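4. Finishing the Table Top with Jarman Hard Oil

Before you begin, read this whole section one time. The work takes two evenings, and the oil must rest between them.

You need:
Jarman Hard Oil, one can
Skemia abrasive pads, gray and white
Cotton cloths without color
A bucket of clean water

4.1 Move the chairs away and put paper on the floor. If the legs and apron are painted, cover the paint with tape along the edge under the top.

4.2 Wipe the top with a damp cloth and let it dry. The fibers of the wood will stand up a little. This is normal.

4.3 Rub with the gray pad, always in the direction of the grain. Do not press hard at the corners, the old finish is thinner there.

4.4 Remove all the dust. Then stir the oil for 5 minutes. Do not shake the can.

4.5 Pour a small quantity in the center and spread it with the cloth until the surface has an even shine. Wait 13 minutes, then wipe off everything that the wood did not take.

CAUTION: Cloths with oil can catch fire by themselves. Put them in the bucket of water immediately after use, and dry them flat outside before you throw them away.

On a dark top, a second coat is recommended. Dark wood shows every place where the first coat was uneven, mostly when the light comes from the side.
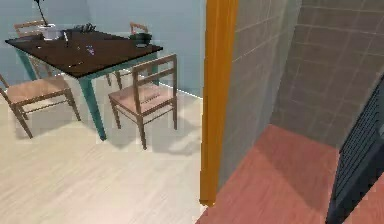

Olga Gouveia wrote to us from Cellville that thirteen minutes was too long for her kitchen in July, the oil became sticky and she had to loosen it with a little fresh oil on the white pad. We agree with her. In a warm room, begin to wipe earlier, when the cloth starts to pull.

4.6 Let the first coat dry until the next evening. Rub very lightly with the white pad and repeat steps 4.4 and 4.5.

NOTE: Do not put a tablecloth on the top for 7 days. Plates and glasses are allowed after two days, but nothing hot.

4.7 Close the can well. Oil which has a skin can still be used if you take the skin out in one piece. If the oil under it is thick like honey, do not use it.

For the care with Clernance soap, go to section 5.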